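Nundovberg padded folding table, large, cream

Four stars, would be five if not for the feet and the smell.

Bought this for folding laundry. Not crafts, not massage, not whatever else the listing says. I have a bad back and a bed that's too low and I was sick of folding on the couch. Paid for the big one. There is a smaller one, skip it, a sheet won't fit.

Came in one box, heavy, left on the wrong side of the gate. Two of us got it up the stairs. Legs bolt on, 8 bolts, wrench included, the wrench is junk, use your own. Directions are one sheet of drawings and drawing 2 is upside down compared to the rest. Took me 29 minutes with a phone call in the middle.

Smell first. Strong. Like a new shower curtain. Left it by an open window and it was a lot better by the next weekend but on a warm afternoon I still get a whiff if I lean right over it. Anybody sensitive should air it out in a garage or someplace before it comes in the house.

Height is good. I'm on the tall side and I don't stoop. If you're short you might want the Flatex, which has adjustable legs, but the Flatex top is hard and thin and my sister's has a bow in it already. I also looked at the Sulluretti and it's pretty, real pretty, but it costs almost double and the padding is the same as far as I can tell with my thumb.

OK the padding. Firm on top, some give under it. You can press a seam flat with your hand and it stays. You can't iron on it!! There's a warning on the underside where you'll never see it, so I'm telling you. My old Zerouali mat goes on top when I need to iron, works fine, slides a little. 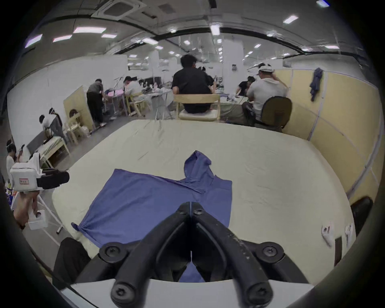 Hoodies are the real test for me because we have a pile of them every week and they never fold right. On the bed the hood flops under and you end up with a lump. With a big padded top you can lay the thing out all the way, hood and everything, and work from there. Still takes doing. Look at the blue one, hood folded over to a point and wrinkles running off it to the left, and one corner all bunched up in a knot. That's how they come out of my basket too. What I do is pull the corners out first, then smooth from the hood down, then sleeves in, then bottom up to the neck, hood last. The cloth drags a bit on the cover which helps, it doesn't skate off like on a kitchen table.

Front edge is rounded. Didn't think I'd care. I lean on it the whole time and there's no line across my stomach after, so yes I care.

The cover wrinkles. Mine had some out of the box and got more after a couple weeks, mostly where I lean. It's got that slight shine too so they show when the light's low. Doesn't hurt the folding any. I tried pulling it tight from underneath but it's stapled, and I wasn't going to start on the staples. Thin T-shirts, you can sometimes feel a ridge thru them. Sweatshirts and towels no.

Cleaning: damp cloth, done. Coffee came off. Ballpoint did not, there's a little blue line near the back corner forever now. Cream was the only color they had in the large, I would've picked gray.

Feet. The rubber caps are loose and one came off the first day when I shoved the table over to vaccum. Found it under the dryer. Glued it. They'll send new ones if you write in and give them the part number, 3402, and they did, took a while, and the new ones are exactly as loose. Glue them on day one.

No wobble tho. I lean hard and it stays put. Did the bolts up again after a month, a quarter turn each maybe.

It doesn't fold away, people keep asking me that. "Folding table" as in for folding on. They should change the name. If you need the floor back at night this isn't the one. Mine lives along the wall in the back room and gets used every day, usually around 6 in the evening when the last load's done, and yes sometimes it's just where the clean pile sits till morning.

Would buy again. Would wait for a sale, they had one in January and I missed it.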